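Hamthorpe opens its hand-held teaching kit to outside workshops

24 May 2022

Hello, it's Yolanda Arroyo here from Hamthorpe, and I get to share the news we've been sitting on since March. Navow, our kit for showing a robot a job by hand, can now be booked by any workshop or college that fancies a go!

If you've never tried it, you hold the gripper yourself and do the task the way you'd like it done — pick up, move, put down, let go — and the recording goes off for training. No code, and no joystick either (though we still use remote control for the heavier arms). Our bench set so far holds 3,235 recordings, and 771 of those are plain kitchen jobs with bowls and the like. 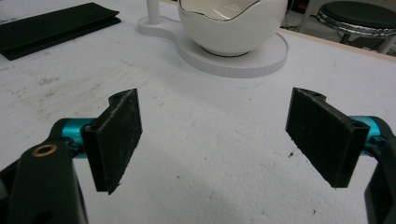 My colleague Přemysl Slanina looks after the recordings and he's very firm that people should open the fingers wide before they go in. I was dreadful at this to begin with. "Most beginners rush the approach," he says. "Slow down near the object and your tenth go will be worth keeping."

Bookings run in half-day sessions, and each group can take away up to 300 of its own recordings to use as it likes. Larysa Kuzmenko will be running the first ones and she's lovely with nervous beginners, so do come even if you've never been near a robot.

To book, or to borrow a kit for a story, ring the Hamthorpe office and ask for me or Larysa.

We use cookies to improve your visit. Accept all | Manage settings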